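Workshop Notebook, Clenley Bench Area
Posted in August by Padmavathi Reddy
5 comments | Share

Entry 37. Bin condition and bar stock

The purpose of this entry is to record the state of the two gray metal bins and of the short bars kept for the Candilness work. The previous entry dealt only with the shelving and should be read separately.

Both bins were received from the Vavville store under requisition 689. They were entered as used stock, and no claim for surface wear will be made against the supplier. The sheet lists nearly 50 bars in two colors, red and dark green. The greater part remains boxed under the bench and is not to be opened until the first group has been measured.

Bars are to be measured at both ends and once at the middle. Results go in the blue ledger, one line per bar, with the color written out in full. Abbreviations were used in the spring and could not be read afterward.

The front bin was examined at 2:15 p.m. The floor is scratched throughout. The inner rear wall is the worst of the four, with a broad scraped patch, brownish gray and ragged along its upper edge. The side walls and front wall are smoother. It is proposed that the rear wall be left unpainted for the present, as fresh paint would transfer to the stock.
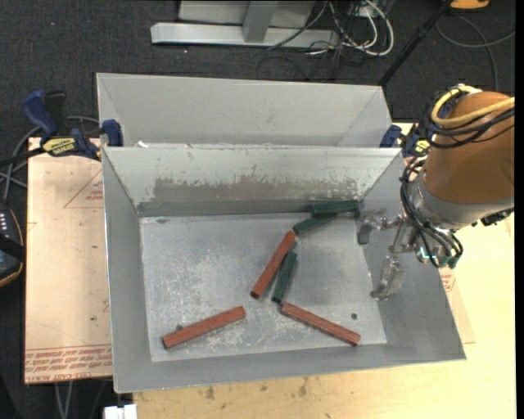

Fig. 1. Front bin with six bars, three red and three dark green; second bin behind.

A small round dark green spot on the floor, lower right, has not been identified. It should be checked against the green finish before any solvent is applied. The small white scrap by the rim of the rear bin is to be removed at the next cleaning.

Outstanding: second set of calipers from Clenley; lid dimensions for both bins; revised stock sheet to Vavville.

P. Reddy

Contact the workshop office | © Reddy Workshop, Clenley | Back to top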